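발표자 노트: 손으로 가르치기, 멀리서 가르치기
Clundulow 공개 강연, 수요일 오후 순서

시작하기 전에

마이크 확인하고, 물 한 모금 마시고, 천천히 시작할 것. 지난번에는 첫 장을 너무 빨리 넘겨서 뒷줄에 앉은 분들이 제목도 못 읽으셨다. 이번에는 인사를 길게 해도 괜찮다. 객석에 로봇을 처음 보시는 분들이 꽤 계실 테니까 약어는 쓰지 말고, 꼭 써야 하면 풀어서 한 번 더 말씀드리자.

1. 인사와 첫 이야기

안녕하세요, 점심 드시고 제일 졸린 시간에 이렇게 와 주셔서 정말 고맙습니다. 오늘은 로봇에게 일을 가르치는 이야기를 하려고 합니다. 코드를 짜는 이야기는 거의 안 나오고요, 사람이 직접 팔을 잡고 움직여 주거나 조종 장치를 쥐고 멀리서 움직여서 "이렇게 하는 거야" 하고 보여 주는 이야기입니다.

(여기서 자전거 이야기. 너무 길어지지 않게!)

제가 어릴 때 자전거를 배우던 생각을 자주 합니다. 아버지가 안장 뒤를 잡고 뛰어 주셨는데, 말로는 별로 설명을 안 하셨어요. "몸을 이쪽으로" 하시면서 그냥 밀어 주셨지요. 그 손의 힘이 지금도 기억납니다. 로봇 팔의 손목을 잡고 처음 밀어 보았을 때 그 생각이 났어요. 이번에는 제가 안장을 잡고 있구나, 하고요.

2. 두 가지 방법

첫 번째는 손으로 잡고 가르치는 방법입니다. 관절의 힘을 풀어 놓고 사람이 팔을 끌고 다니면 로봇은 그동안의 관절 각도를 기록합니다. 장점은 몸으로 바로 느껴진다는 겁니다. 팔이 어디서 뻣뻣해지는지, 어느 방향으로는 더 못 가는지 손이 먼저 알아요. 단점도 있지요. 사람 손과 팔뚝이 카메라에 자꾸 들어옵니다. 나중에 로봇이 혼자 일할 때는 그 손이 없으니까 카메라로 배우는 쪽에서는 꽤 골치가 아픕니다.

두 번째는 원격 조종입니다. 조종하는 사람은 한 걸음 떨어져 있고, 손에 쥔 장치의 움직임이 로봇 팔로 전달됩니다. 화면에 사람이 안 나오니 기록이 깨끗하고, 그리퍼를 여닫는 순간도 같이 남습니다. 대신 처음에는 정말 답답합니다. 깊이가 안 느껴지거든요. 저는 처음 일주일 동안 그릇 위의 허공을 참 열심히 집었습니다.

(웃음이 나오면 잠깐 기다리기. 안 나와도 그냥 넘어가기.)

3. 간식 테이블

이제 저희가 Zuvus라고 부르는 과제를 보여 드리겠습니다. 둥근 테이블 위에 그릇과 간식을 올려놓고, 로봇이 이것저것 옮기고 뜨는 법을 배우는 과제예요. 실험실 물건으로만 하다가 먹을 것으로 바꾸니까 가르치는 사람들 표정부터 달라지더라고요. 시연을 모두 171회 모았고, 그중 18회는 따로 빼서 확인용으로 두었습니다.

(슬라이드 세 장 연달아. 말을 줄이고 보실 시간을 드릴 것.) 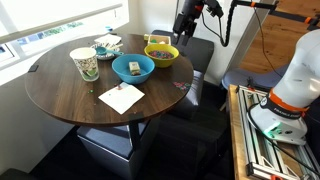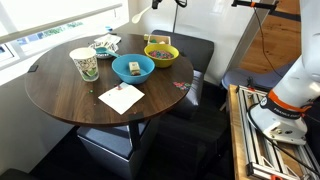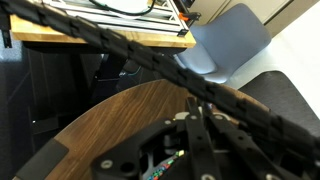
Zuvus 과제의 둥근 테이블. 마지막 사진은 손목 카메라 시점.

4. 사진을 본 다음에 할 이야기

첫 번째와 두 번째 사진에서 팔 끝 쪽을 비교해 보시라고 말씀드리기. 첫 번째에는 손가락 두 개짜리 검은 그리퍼가 있고, 두 번째에는 하얀 숟가락이 테이블 위로 내려와 있습니다. 그릇과 케이크 같은 간식은 두 사진에 모두 있지요. 끝에 무엇이 있느냐에 따라 가르치는 사람의 머릿속은 아주 달라집니다.

집는 동작은 어느 정도 분명합니다. 닿았다, 닫았다, 들었다. 그런데 숟가락은 그렇지가 않아요. 알록달록한 사탕이 담긴 그릇에서 사탕을 뜬다고 생각해 보세요. 얼마나 깊이 넣을지, 언제 손목을 돌릴지, 가득 떴을 때는 얼마나 천천히 가야 할지, 우리는 매일 밥을 먹으면서도 이걸 말로 설명해 본 적이 없습니다. 그래서 보여 주는 수밖에 없고, 저는 이 점이 이 일에서 제일 재미있다고 생각해요.

손목 카메라 이야기도 꼭 하기. 세 번째 사진을 처음 보시는 분들은 대개 위아래부터 헷갈려하십니다. 앞을 가로지르는 검은 것은 케이블을 감싸는 체인이고, 아래쪽에 그리퍼의 링크가 보입니다. 그 밑으로 둥근 테이블의 가장자리가 지나가고요. 사람이 보기에는 어수선하지만, 그리퍼와 물건 사이의 거리를 배우려면 이렇게 가까운 시점이 도움이 됩니다. 체인에 가려지는 부분 때문에 저희끼리 말이 많았는데, 질문이 나오면 그때 자세히.

5. 가르치는 사람도 배웁니다

이 부분은 제가 제일 좋아하는 부분이라 시간을 좀 쓰겠습니다. (시계 볼 것!)

시연을 모으다 보면 사람마다 버릇이 보입니다. 어떤 분은 그릇 위에서 꼭 한 번 멈춥니다. 어떤 분은 크게 돌아서 가고, 어떤 분은 곧장 내려가다가 마지막에 살짝 비켜요. 이걸 한데 섞어서 가르치면 로봇이 중간쯤 되는 이상한 길로 가는 일이 있습니다. 왼쪽으로 돌아가는 길과 오른쪽으로 돌아가는 길을 평균 내면 장애물 한가운데가 되니까요. 그래서 저희는 시작 자세와 접근 방향을 먼저 맞추고, 그 다음은 각자 편하게 하기로 했습니다.

실수한 시연은 처음에 다 지웠습니다. 흘리거나 놓치면 바로 삭제했지요. 지금은 생각이 바뀌어서, 놓쳤다가 다시 집은 시연 13회를 일부러 남겨 두었습니다. 깔끔한 시연만 본 로봇은 조금만 어긋나도 어쩔 줄을 몰라 했거든요. 다시 하는 모습도 누군가는 보여 줘야 하더라고요. 자전거 이야기로 살짝 돌아가도 좋음. 넘어졌다 일어나는 것도 배운 기억이 있다고.

연습 시간도 말씀드리기. 처음 조종하는 분은 기록을 켜지 않고 충분히 만져 보게 합니다. 그리고 한 사람이 2시간을 넘기지 않습니다. 피곤해지면 손이 거칠어지고, 그 거친 손이 그대로 데이터에 들어갑니다.

6. Ritthorpe에서 해 본 것

시간이 남으면 하고, 없으면 건너뛰기. 지난 3월에 Ritthorpe 작업실에서 같은 과제를 해 보았는데, 창문 방향이 달라서 오후마다 그림자가 길어졌습니다. 팔은 멀쩡한데 카메라가 보는 세상이 달라진 거지요. 결국 아침과 오후에 나누어 시연을 다시 모았습니다. 빛이 바뀌는 시간까지 시연에 넣어야 한다는 걸 그때 배웠어요.

7. 질문 받기

자주 나오는 질문은 미리 생각해 둘 것. 몇 번을 보여 줘야 하느냐는 질문에는 과제마다 다르다고 솔직하게 답하고, 숟가락 쪽이 집는 쪽보다 훨씬 많이 필요했다고 덧붙이기. 손으로 잡는 것과 원격 조종 중에 뭐가 낫느냐고 물으시면, 저희는 동작을 처음 궁리할 때는 손으로 잡아 보고 기록은 원격으로 한다고 말씀드리기. 사탕을 먹어도 되느냐는 질문도 꼭 나오는데, 테이블에 올렸던 것은 안 되고 입구 쪽 Abubakar 부스에 새것이 있다고 안내해 드릴 것.

마지막 슬라이드는 연락처. 조종 장치를 직접 만져 보고 싶은 분들은 끝나고 앞으로 나오시라고 하고, 줄이 길면 한 분씩 짧게 해 드리기.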